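January 2, 2022

I spent most of December being told that our gripper problem was a software problem. I didn't believe it then and I believe it even less now, so I'm writing it up before everyone's memory gets kinder.

Some background for anyone who doesn't follow this blog for the robots. We've been running a desk-tidying task: pick up stationery from a tabletop, put it somewhere sensible, do it again. Paper, pens, glue sticks. The sales page for the Skirilance control package says it handles "everyday objects out of the box," and I would love to meet the person who wrote that and hand them a glue stick.

The fault went like this. The arm closes on the stick, the controller reports a good grasp, the arm lifts, and at some point on the way to the tray the stick starts to turn between the fingers. Sometimes it only turns. Sometimes it slides until it's hanging by the cap, and then you have a cap in the gripper and a glue stick rolling across the floor. The controller goes on reporting a good grasp the whole time. In the logs for the worst stretch I had 173 lifts marked as successful, and when I went back through the wrist video, 26 of those had ended with nothing in the tray.

That second number bothers me less than the first. Things get dropped. A machine that drops something and then files it under "done" is a different kind of trouble, and if the something were heavier than a glue stick we'd be having a much less relaxed conversation.

The support line at Berkau (they resell the package) had three suggestions, in this order: update, recalibrate, update again. I did all of it. The second update changed the color of a status icon. The recalibration took an afternoon and moved the numbers by an amount I'd call weather.

What made me stop and look at the hardware was Nhung Khúc, who had been watching me scroll through logs and asked when I'd last looked at the fingers. Looked at them, she meant, with my eyes. I had not.
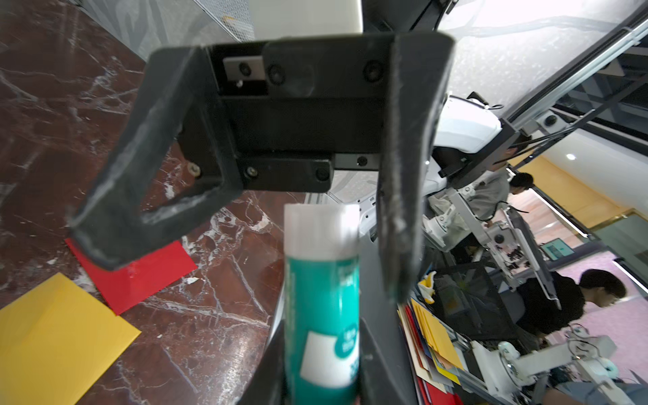 *Wrist camera view with a glue stick in the gripper. Look at the scuffing on both fingers.*

I'd seen that view hundreds of times and had been looking at the stick every time. The fingers are scraped up with light grey marks, and there's dust along the edges. I pulled the arm out of service, wiped them down and ran a fingertip over the contact faces. One was noticeably smoother than the other, polished where it had been closing on plastic day after day. Put a smooth, round thing between one grippy face and one slick face and of course it wants to roll.

The spec sheet from Clurnach, who made the fingers, says to inspect them every 2,000 cycles. Ours had gone well over 800 past that. There was no counter and no reminder, and I'm including myself in the blame here. I had read the sheet once, when the box was opened.

So, new fingers. Fixed? Sort of. The slipping has dropped off a lot, and I'd be happier about that if I trusted the thing that's telling me. Because the grasp check hasn't changed. As far as I can work out, "good grasp" means the fingers stopped closing before they met each other, and that is all it means. It gets checked once, at the start of the lift. A cap with nothing under it passes. I tried it with a cap and it passed with flying colors.

I've asked Berkau whether the check can be repeated at the tray. The answer was that it's "on the roadmap," a place I've never seen anything come back from. Coşkun has a pressure pad that would fit behind the finger, and the brochure promises slip detection "in any condition." I've ordered one pair. I've also ordered a cheap kitchen scale to put under the tray, and my money is on the scale.

For now the rules on our arm are these:

- Wipe the fingers before the first run of the day and feel both faces.
- Write the cycle count on the whiteboard when you shut down.
- Nothing breakable, sharp or heavier than a stapler until the tray check exists.
- A run isn't a success until a person has looked in the tray.

The last one annoys people, me too, as it rather defeats the point of automating the job. It stays until I've seen the scale and the log agree for a good long stretch. I'll post the numbers when I have them, whichever way they go.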